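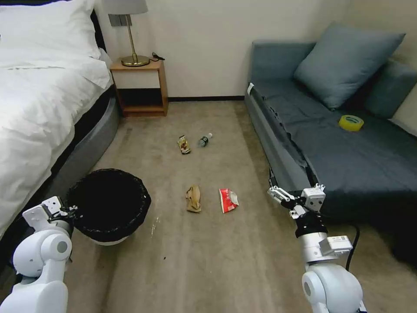

Session 4: Where the Road Trip Sleeps

A route is a line on a map with beds along it, and the beds do most of the deciding. Last session we drew the line from Otham to Campos and admired the bends. Now we have to stop somewhere. A traveler will forgive a dull forty minutes of highway sooner than a room with no place to put a glass of water, and yet guidebook writers give the highway a page and the room one adjective. The adjective is "comfortable." Please retire it. A white duvet, a nightstand with a lamp on it and a sofa to drop the coats on will tell a tired driver far more, and costs you one line.

Reading for today: Bandara, "The Two-Night Rule" (in the packet). Skim the part on ferries.

1. Spacing the stops

Parveen Bandara's argument is simple enough to annoy people. Put two short driving days before a long one, and never plan a long one after a night under canvas. Her own route through Hokatville breaks this twice. She admits it in a footnote.

For our purposes:
- a short day is under 2 hours at the wheel
- a long day is anything over 5
- a day that "depends on traffic" is a long day

Arrive before 6 p.m. where you can. Small-town kitchens close early and will not be moved by your account of the scenery.

2. The detour problem

Every route guide has a waterfall in it. Olaia Bravo calls this the waterfall tax. If the detour is more than 15 miles each way, say so in the first sentence of the entry, before the word "cascading" has had time to do its work. State the surface of the road as well. "Unpaved" is a useful word. "Rustic" is a repair bill.

Look again at the Avier loop from the July field trip. Those of you who were in the second van will remember it without notes.

3. Writing the overnight entry

Order matters. Location first, then parking, then food, then the room. Most drafts I got last time ran the other way and two left out parking entirely, on a road trip course.

Keep each entry under 120 words. Karim Bataineh's entry on the Campos motor lodge is the model: it has one joke and it comes after the phone hours.

Prices go stale fast. Give a band and the season you checked it.

4. For next time

Draft three overnight entries for the Otham to Hokatville leg. One must be a place you would not stay in again, described fairly. Fair is harder than rude and I will be marking for it. Swap drafts with a partner before class, and bring the marked-up copy with you, coffee rings and all.

Anyone still missing a map should see Anselmo Soler in the print room. Folding it correctly is worth no marks, though I do notice.

Search course notes
Enter keyword
Go

Recent handouts
Session 3: Drawing the Line, Otham to Campos
Session 2: Distance, Time and Other Optimism
Session 1: Who Reads a Route Guide in the Car?
Guest notes: Wulan Goh on Rest Areas
Field trip packing list (revised)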